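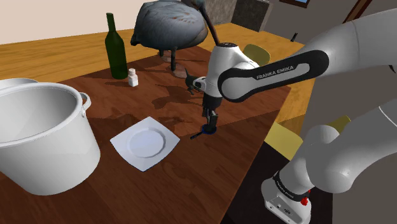 Visit to the Raltow sawmill and panel works, 2022-10-06

Raltow cuts spruce and pine from the Hullora valley and glues up part of the output as solid timber panels. The works opens to visitors twice a year, in October and February. The tour started at the log yard and followed the material through to dispatch.

Log yard and saw line

Logs arrive by lorry, are scanned for diameter and taper, and are sorted into 42 bins. Sprinklers run over the stacks in summer to limit blue stain and end checking. They were off on the day.

The debarker is an older rotor type made by Lunde, rebuilt once. After it comes a twin bandsaw with a reducer ahead of it. The guide gave the previous shift's figure as 2,789 logs, with one stop for a broken blade. Blades are changed every four hours and sharpened on site. Noise at the viewing gallery was high enough that most of the explanation was repeated outside.

Kilns

There are six batch kilns and one progressive kiln. Panel stock is dried to 8 per cent moisture content, construction timber to 18 per cent. Kiln temperature is held at almost 70 degrees for the main part of the schedule, followed by a conditioning stage with steam to relieve case hardening. Heat comes from a boiler burning bark and wet sawdust. Dry shavings are sold for bedding.

We were shown a set of prong tests cut from a recent charge. Two of the prongs pinched inwards slightly, and that charge had gone back for further conditioning.

Panel shop

Boards are planed, defects are docked out, and the lengths are finger-jointed before edge gluing. The press is a Skirus with radio-frequency heating and takes panels up to 1,085 mm wide. Glue spread is checked by weighing a test strip at the start of each batch. Heart side and sap side are alternated across the width to keep cupping down - the operator does this by eye at the infeed.

Darker stain finishes are done elsewhere under contract.

Practical notes

Safety boots are required and the works does not lend them. Ear defenders and helmets are issued at the gate. Parking is on the gravel beside the weighbridge. The tour takes two and a half hours, all on foot - the kiln section involves a steep open stair.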